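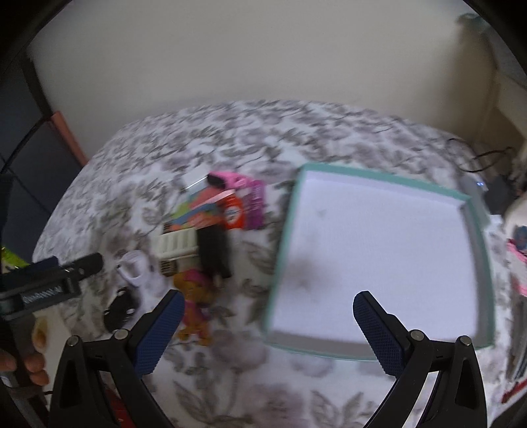
The flowered tablecloth, with a tray on it.

I stopped buying birthday cards in the spring and started making them, and by November I had made enough to have opinions about paper.

The first batch was bad. I used printer paper folded in half, and it would not stand up on a shelf. Gifty Quaye, who I used to work with, got one of those and kept it anyway, lying flat under a magnet on her fridge. She told me to buy card stock and stop being cheap. I went to Laryea, the art supply store across from the bus station, and came home with a pack of 300 gsm in off-white. It was heavy enough to stand, but it cracked along the fold unless I scored it first.

Scoring is easy once you have done it a few times. I use an empty ballpoint pen and a metal ruler. Press a line down the middle, fold away from the line, and run the back of a spoon along the crease. A real bone folder is nicer. I owned one for a week and lost it, so I am back to the spoon.

For pictures I cut up old seed catalogs and road maps. The maps work better than I expected. My brother got a card with the square of map that has our old street in it, and he called me, where normally he would text. Seed catalogs have good color, but the paper is thin and wrinkles if the glue is wet. Glue stick only for those. I tried the Cumanix liquid glue because it was on sale, and every tomato I put down with it came out looking like it had been left in the rain.

Envelopes were the part I had not thought about. I started with a card size I liked and then could not find anything to put it in. Now I buy the envelopes first and cut the cards 3 mm smaller each way. Gistimano sells plain ones in boxes, and the gray ones are the best for writing on. The red ones need a white pen, and white pens clog.

I have been keeping a list of who got what, mostly to avoid sending the same person two maps. It also has the birthdays on it, so I don't need the calendar with the lighthouses anymore, though I still hang it up.

December is going to be the test. I have holiday cards to do for the whole family plus the people from the Flotstead walking group, and I would like them in the mail by the middle of the month. The plan is one design – a strip of map, a strip of green paper, a short message by hand – and no changing my mind halfway through. Last week I cut all the green strips. The maps are next, and I still need stamps.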